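Progress report to the Ekora Fund, second period
26/03/2023

The grant pays for a homework club at the Bhuiyan Center and for the Sadance reading program we were asked to try. Enrollment stands at 317 children, which looks good on paper. I would be careful with it. A child is enrolled when a parent signs the form, and 80 of those names have never shown up on an attendance sheet.

The reading scores went up. They also went up at the site that doesn't use Sadance, by nearly the same amount, so I can't credit the program. The company's own summary says otherwise - it leaves out every child who quit in the first month.

Spending is on track except for the Sonex headsets. We paid $400 for a repair plan and have used it for 2 headsets. I don't plan to renew.

Staff like the club and say the children are calmer. That may be so. We have no measure for it, and I won't put it down as a result. What I can report is that the late session is full and the early one is half empty, so from May we would like to move one paid tutor to the later slot. This needs your approval - the budget line doesn't change.

Comments (3)

Can we get the attendance sheets by site? The total hides too much.

I still think you're being hard on Sadance. My group asks for it.

Asking for it isn't reading better. Sheets by site will go out with the next report, including the early session.

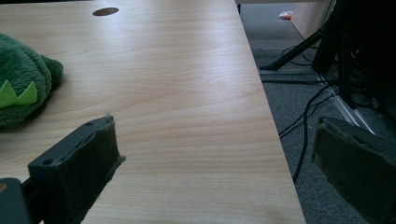
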